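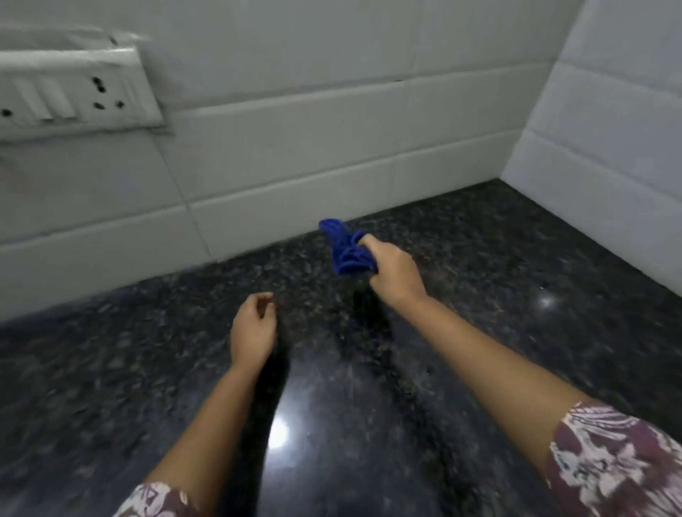 Everybody keeps asking why I'm sour on the kitchen robot thing, so fine, a thread. I did counter wiping demos for Truvine until September. You wipe granite, the head camera records it, the robot learns to wipe granite. 1/8

12 replies 41 reposts 203 likes

The robot did learn to wipe. In the Munau test kitchen it did 86 clean passes in a row, and that's the clip you've all seen. 2/8

What you haven't seen is the run after that, same kitchen, same cloth. It wiped along the back of the counter, got to the wall, and kept going. Up the tile. Wet cloth, straight over a live outlet. 3/8

7 replies 66 reposts 318 likes

It kept rubbing for some 10 seconds before anyone hit the stop. The breaker tripped. No injuries, and the word in the writeup was "drift." I'd call it wiping a power outlet with a wet rag. 4/8

The official cause: glare. Polished black stone throws bright spots, and the Nenlow vision software read one as a spill, then lost track of where the counter ended. Maybe. I asked to see the logs and I'm still waiting. 5/8

Even if it was glare, so what? Kitchens have lights. Shiny counters are what people buy. If a reflection can send the arm up a wall, you don't have a glare problem, you have an arm with no hard limit on it. 6/8

3 replies 29 reposts 174 likes

The fix was a software update and a line in the Cao setup guide telling owners to "cover nearby outlets." So the customer is the safety system now. I asked if the stop button was getting moved closer. It was not. 7/8

Would I let one wipe my counter? With the outlets switched off at the panel and my hand on the button, sure. At that point I'd have the rag in my other hand anyway. 8/8

19 replies 52 reposts 407 likes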